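Plundstead Rules (cloth handling)

The Plundstead Rules are a set of good-practice notes for two-armed robots that fold and move fabric. I've edited this page for a while, so forgive the chatty tone! The name comes from the town where the first draft was passed around, and most shops I know just say "the Rules."

Setting up the table

The cloth goes down flat, well inside the reach of both arms, and the grippers come in from opposite sides. Plain cloth is the usual starting point (prints can come later).
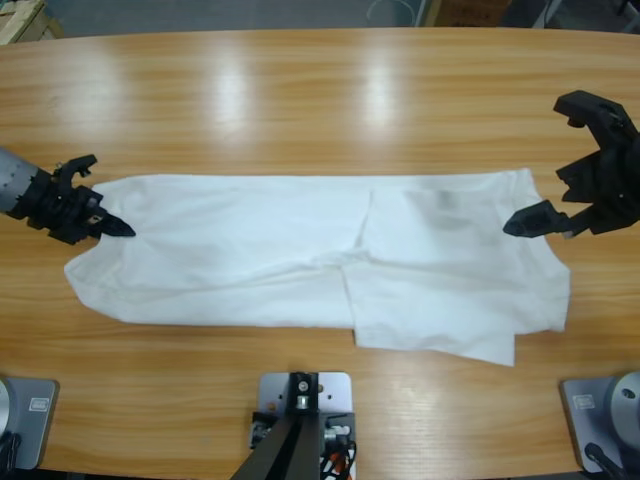

Speed is the part people argue over. The Bonum edition, dated April 23, 2024, asks for a slow approach near the fabric, and it wants the stop button tested before every session. I like that one a lot.

Gripping

Pinch with the fingertips, lift a little, then pause before pulling. Spanos, a rival guide, skips the pause, and I think it's wrong to.

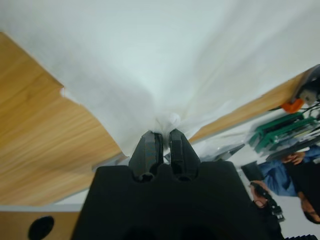

Fingertip pads get checked for wear every 4000 grips, and anyone near the table keeps their hands clear while the arms have power. Failed grips go in the log too, with rule 9 covering what to write down. The Plumton supplement adds a section on towels, still in draft as of July.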